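Robots and Everyday Work
Handout 2: Can a machine do the chores yet?

Instructor: Felicidad Baluyot
Revised 03/01/2024

Welcome back, everyone, and thank you for the lovely (and very long!) lists of chores you handed in. I read all 58 of them with a pot of tea, and laundry won by a mile, with dishes well behind and poor old dusting hardly mentioned.

So let's stay with laundry for a while. A washing machine does the washing, and has for generations, but somebody still has to gather the clothes, carry them over, sort them, and fold them afterward. Those are the parts we mean when we ask whether a robot can "do the laundry," and they are harder than they look from the couch.

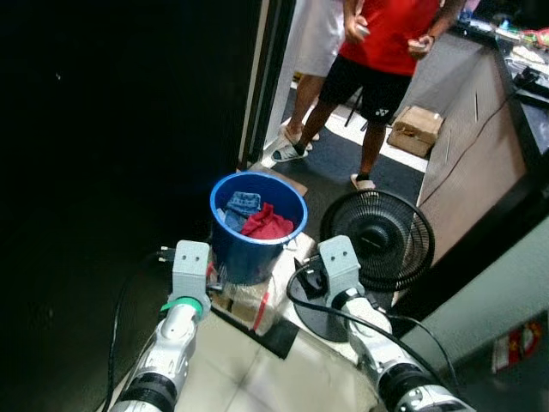

Cloth is the trouble, mostly. A cup keeps its shape when you pick it up, and a pair of jeans does nothing of the kind! Every lift gives you a new heap, with the pockets and hems hiding somewhere inside it, and two pieces that lie together like to come up together. Denim is stiff and heavy, a thin shirt slides, and a grip that suits one may well drop the other.

Then there is the house itself, with its cords and corners and people walking through. My own answer to the big question is "some of it, slowly, on a good day," but Rin Kubo will argue the other side next time, and I hope you'll give her a hard time.

For next class: fold 10 towels at home and write down every move your hands make.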